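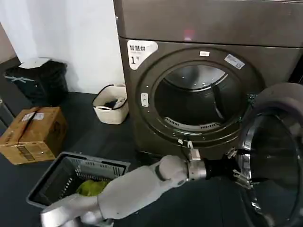

Figure 1. Dryer 1 with the door open and the indicator on the upper panel lit red.

4.2 The numbered dryer and its neighbors

Laundry research has a long shelf of work on detergent and a short one on doors. We set out to fill the second shelf a little. Our question in this section is how people in shared and public settings find the right dryer, get it open, and get their clothes in and out of it, and how much of that is decided by the front of the machine before anyone reads a manual. We assume the manual goes unread. Ghaffari and Talebi, who coded our interviews separately and agreed on very little else, agreed on that.

The machine we discuss most is labeled with a large numeral 1 under or beside a short line of Chinese text marking it as a smart dryer. The participants we interviewed ignored the word "smart" completely and called the machine "One." A number is a fine name for an appliance. It can be shouted across a room, and it survives translation.

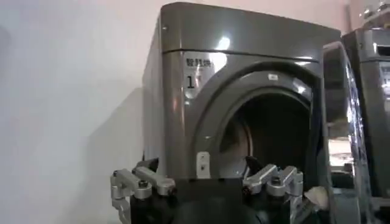 Figure 2. Dryer 1 with its door fully open; a second dark-gray machine stands beside it.

Neighbors matter more than we expected. When two dark machines of similar style stand side by side, the numeral does most of the work of telling them apart, and gloss works against the numeral. In Figure 2 the lighting washes out parts of the label, though the 1 can still be read. Mateos proposed a matte sticker. Ogbonna proposed a bigger sticker. The authors remain on speaking terms.

An open door is also a neighbor of sorts. It takes up floor that someone else was planning to stand on, and 6 of our interviewees described backing into one with a full basket. Their accounts were detailed and, in one instance, accompanied by a bruise from August. We coded these events as "contact" – a mild term chosen by vote.

4.3 Reading at an angle

Labels are designed by people who look straight at them. They are then read by people who are crouching, carrying towels, or already walking away. We compared dryer labels with the other writing in the same surroundings, most of which is far larger and enjoys the same disadvantage.
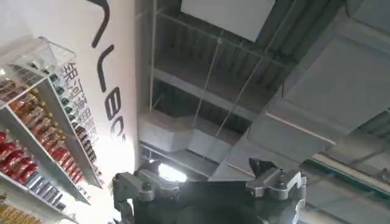 Figure 3. Large black wall lettering seen from below, beside shelves of bottled products.

Size alone did not rescue a text from a bad viewpoint. Letters several times larger than anything on a dryer turned into hooks and strokes when seen steeply from below, and bright glare finished off the ends of words. Salehi holds that this is a matter for architects. We note it and return to the dryer.

4.4 The latch side

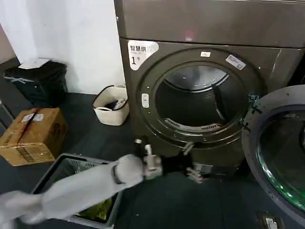 Opening a dryer should be the easy part, and for our interviewees it was also the part they explained worst. Asked where to press, they waved at the machine in general. On Dryer 1 the answer is the white, pill-shaped release button on the left of the door ring, with the hinge across from it on the right, so the door swings away from the hand that has just found the button. We think this is a sensible layout. We also think the button could stand to be less modest: the numbered sticker above it is the bigger target for the eye, and 2 interviewees admitted to having pressed the sticker. Neither wished to be thanked by name.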